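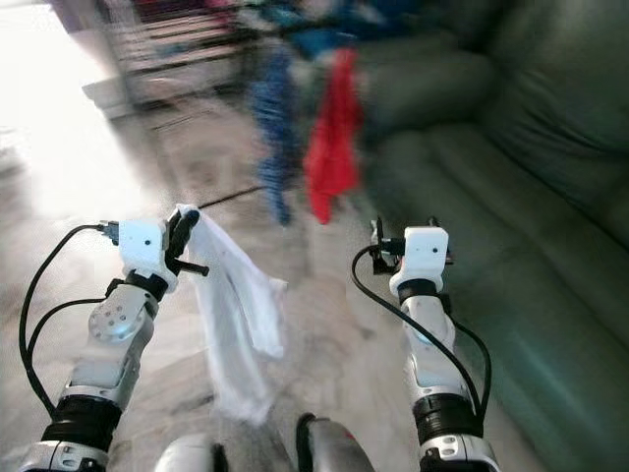
The Vernlow 2056 is a portable air cleaner for shared rooms in nursing homes, rehabilitation centers and long-term pediatric units. It pulls room air in at the base, passes it through a washable prefilter and a HEPA filter, and returns it at the top. The unit has no ionizer, no UV lamp and no fragrance tray. It rolls on tile, sheet vinyl and low carpet. The case is smooth on all sides and can be wiped down with a soft cloth, such as the white one hanging over the tiled floor in the first picture, and whatever disinfectant your facility already uses on hard plastic. Do not spray the intake or the outlet directly.

Where it is used

Most of our customers place the 2056 in rooms with more than one resident, in therapy rooms and in small dining areas. It is also used in staff break rooms, where masks come off and people sit close together. Facilities that group sick residents on one hall during an outbreak often keep a few extra units in storage and move them when needed. The cleaner adds to hand washing, surface cleaning, masks and staff assignment. It does not take the place of any of them, and it does not turn an ordinary room into a negative pressure room. If your state survey or your infection control plan calls for an airborne isolation room, ask us about the Fleditz duct kit, which is sold separately and has to be installed by a licensed contractor.
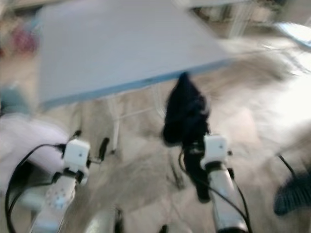
Size and power

Height: 27 inches
Weight: 40 pounds with both filters in place
Power: standard grounded wall outlet
Cord: hospital-grade plug, cord wrap on back panel
Casters: four, locking at the front
Case color: white
Controls: key switch and speed dial
Warranty: 2 years, parts and labor

The cord should go straight to the wall. Do not use an extension cord or a power strip, and do not run the cord across a doorway or under a bed. Keep the base at least a forearm's length from curtains, since a curtain pulled against the intake will trip the airflow alarm.

Noise

On the low setting the 2056 can be left on overnight in a sleeping room. Medium is meant for daytime. High is loud enough that people will raise their voices, and we suggest it for empty rooms between residents or for short periods after a procedure that makes residents cough. The key switch locks the speed, so a visitor cannot turn the unit down and forget to turn it back up. Two keys are supplied. Keep one with the charge nurse and one in maintenance. 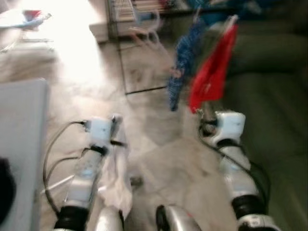

White cloth or bag beside the left arm, beige tile floor.

Filters

The prefilter catches lint, hair and larger dust. Check it every week and rinse it in warm water when it looks gray. Let it dry all the way before putting it back. A spare is included so the unit can keep running while the other one dries.

The HEPA filter is not washable. The amber light on the control panel comes on when airflow drops below the set level. Order a replacement at that point and change it when it arrives. The light is based on airflow and not on hours, so units in laundry areas or near building work will call for a filter sooner than units in bedrooms.

To change the filter, turn the unit off, unplug it, and move it out of the resident's room. Wear gloves and the mask your facility requires. Release the side latches, slide the filter straight out and place it in a closed bag.
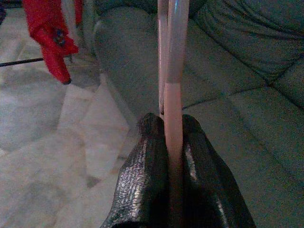 Tie the bag before you carry it down the hall. Wipe the inside of the filter bay, put the new filter in with the arrow pointing up, and close the latches until both click. Write the month on the sticker inside the door. The unit will not start if the door is open or the filter is missing.

Records

Each unit ships with a paper log card in a sleeve on the back panel. The card has space for room number, speed setting, prefilter check and HEPA change. Facilities that keep electronic records can scan the serial code on the base and use their own form. We do not collect data from the unit and it has no wireless connection.

Ordering

The 2056 is sold direct and through Espinoza Medical Supply. Replacement filters are sold under the Cusasa name and are packed singly. Units ordered together ship on one pallet, and a lift gate can be requested at no charge. Orders placed in June may take longer while the warehouse takes inventory.

For help choosing the number of units for a building, send a floor plan with ceiling heights to Flurina Prantl in facility sales. For service, filter questions or a replacement key, contact Teodoro Cantero in technical support. Have the serial number ready.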